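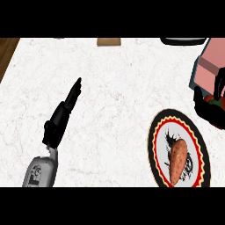

Run 1078 was the one with the sweet potato.

Anozie had it open on the left monitor, paused, and a sandwich open on the right knee. Past ten. The building's air had shut off at eight like it always did and the lab smelled like warm carpet.

"Again," he said, to no one, and hit the key.

Marble counter. Plate with the red and gold border, the potato on it. Right arm with its fingers shut on something red — tomato, the object list said, though the way the gripper closed over it you could hardly tell. Left arm out over bare stone, fingers together, pointing at nothing.

Pointing at nothing was the problem. Or the result. Depended who you asked, and the paper was due to Troltstead in 5 hours so somebody had better pick.

"It's idle," Seok said from the doorway. Everybody called her Seok, first name long gone. Coat on already. "Left arm has no job in that task. It's parked."

"Parked where, though."

"Chukwuemeka."

"No, look. Parked where. Home pose is back over the wood. It came out. Nobody told it to come out."

She came over. Didn't take the coat off. Leaned on the back of his chair and it tipped and he grabbed the sandwich.

The method was simple, they'd said so in the abstract, twice, then cut one. Train the policy in the simulator on tasks for two arms. Then hand it tasks for one. See what the spare arm does with itself. Everyone assumed drift. Noise, a little wobble, the sort of thing you fix with a penalty term and a footnote. Stavus had published the penalty term in February and it worked fine, the spare arm sat like a dog told to stay.

But Anozie had left the penalty off. Forgot, the first time. Then left it off on purpose and wrote it up like it had been on purpose from the start, which bothered him only at night.

"So it drifts," Seok said.

"It drifts to the same place."

"The same place on the counter."

"No. That's what I thought. I plotted it on the counter and got mush." He was wiping his hand on his jeans, pulling up the other window. "Plot it against the plate. Against where the plate is, and where the right arm is. Look."

She looked. Took a while. A cloud of dots, tight, like something spilled in one spot.

"Huh," she said.

"Right?"

"What is that, that's what, between them?"

"Off to the side. Out of the way. But it's where you'd want to be if the other one dropped it." He heard how that sounded. "I'm not putting that in the paper."

"You better not put that in the paper."

"I said I'm not."

She pulled the other chair over with her foot. Now the coat came off. OK. So they were doing this.

Four hours and change. She took the runs with the plate moved, he took the ones with the pink box moved, to see if it was the box. Could be the box. Could be the arm had learned the box was a thing to keep clear of and the rest was geometry. He wanted it to be the box, a little. The box would be one paragraph and he could sleep.

It wasn't the box. He slid the box all over that counter and the left arm didn't care. Took the box out completley. Didn't care.

"Plate," Seok said, not looking up. "Move the plate and it moves. Every time. Well. 7 it doesn't."

"7 out of what?"

"Out of mine. And in 2 of those the right arm never picked anything up. So."

So it wasn't waiting on anything. Didn't say it. She didn't say it either.

Vending machine coffee. She typed, he did the figure. The figure came out with the axis labels backward and he fixed them and then they were backward again and he sat there with his hands flat on the desk until she reached over and did it.

"What do we call it," she said. "You can't call it helping."

"Anticipatory positioning."

"That's helping in a tie."

"Task-conditioned rest pose."

She thought about that. Typed it. Deleted it, typed it again. "Fine. Boring. Good."

And then the limits section. All simulated, one counter, one robot model, no real hardware until Skultent shipped the second arm, and Skultent had been about to ship the second arm for most of a year. Could be an artifact of the training mix. Probably was, she wrote, then took out probably. He watched her take it out.

His dad had stood like that in the kitchen. That's what it was, that's what had been bugging him since run 1078. When he was small and carrying anything, a bowl of soup, a stack of plates, his dad would come off the wall and stand a little to the side. Hands closed. Not reaching. If you turned and asked what he was doing he'd say nothing, I'm standing here.

"What," said Seok.

"Nothing."

"You stopped."

"I'm reading your limits thing. It's good. There's two periods after 'hardware'."

She fixed it. He exported, the export failed, he exported again. The upload bar went to the end and hung and they both stared at it, and then the page gave them a reciept number and the date, 20/08/2022, and a line thanking them for there submission.

Seok had her coat back on before he'd read it all. She stopped at the door.

"Put the still in the talk," she said. "If we get a talk. The potato one."

"It's not even the cleanest run."

"I know. Put it in."

She went. He listened to the stairwell door. Then he pulled the run back up, took it off pause, and let it go.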